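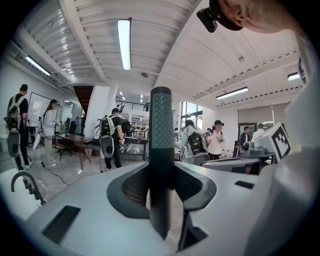
Gurkgate Open Floor – Room and Equipment

Day rental: $410
Floor area: 2,505 square feet
Maximum group: 60 people
Page updated 07/05/2021

We love this room. It has white walls, a high ceiling and a lot of open gray concrete floor, so you can spread out and still hear each other. The big white column and the dark wood under the staircase give it plenty of character, and they look great behind a product shot too.

Everything listed on this page comes with the day rate. You can move most of it yourselves, and the floor goes back to its usual layout before the next booking.

The long desk

This is the piece people ask us about most! It has a brown wooden top on slim dark legs, and it's long enough for a whole team to unpack onto and still have a clear end for lunch. There's a dark monitor on it and a black office chair. More chairs are in the store room, so tell us your numbers when you book. Please use the small waste bin by the desk for paper only.

Whiteboard and low table

The whiteboard is on a stand and can go wherever the group is working. Pens and a cloth are at the front counter. The low table is handy next to it – a monitor, a few bottles of water and your notes all fit.

The Treketti tub

Our favorite thing in the building, and a real pleasure to work around. It's a white freestanding bathtub with soft, rounded corners and a smooth, bright white basin, finished with a small round chrome drain. The fittings are black: a matte gooseneck spout that curves over the basin, an upright handle column, and a handheld shower head on a black hose. Against the gray marble-pattern floor it looks wonderful, and the veining picks up the light beautifully.

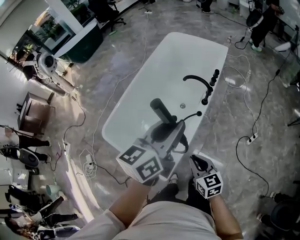
The Treketti is open on all sides, so 2 people can work at it from opposite edges without bumping elbows. Bath accessory makers book it for fit checks, and Usuga used it for a full range of trays and rim shelves last year. Suction cups are fine. Adhesive hooks are not, and neither is anything abrasive on the basin – a soft cloth and mild soap will do the job.

The tub is a display piece and has no water supply. Please don't fill it from buckets.

Power

Power strips are available for the day. Keep them well back from any liquids, and coil your cables before you leave.

Booking

Write to Broteck with your date in May or later and a line on what you plan to do. Half days can be arranged if the calendar allows. Loading is through the side door, with a flat path all the way in.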